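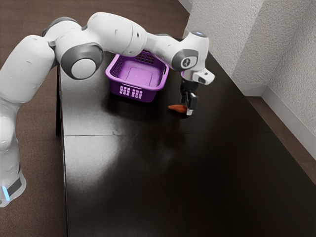

Equipment Planning: The Second Arm
10/10/2018

The simulated cell now contains the arm, a parallel gripper, a purple basket and an orange piece shaped like a carrot. It was built before any purchase order was written, and the budget below follows from it.

Two quotations were received. Brondix offers the gripper at 1610 dollars, with spare fingertips at 220 dollars a set. Tronura quoted a lower price but could not commit to delivery before December. I have recommended Brondix — the delivery date decided the matter.

The table is a separate question. The one in the model is dark and glossy, with a bright reflection of the overhead lights across part of the top. A matte surface has been requested from Harju for the real cell, and their estimate is pending.

Baskets will be ordered through Encombe in a lot of 27. Shipping is not included in their price and has been entered on its own line.

Training hours remain unfunded and will be carried into the next request.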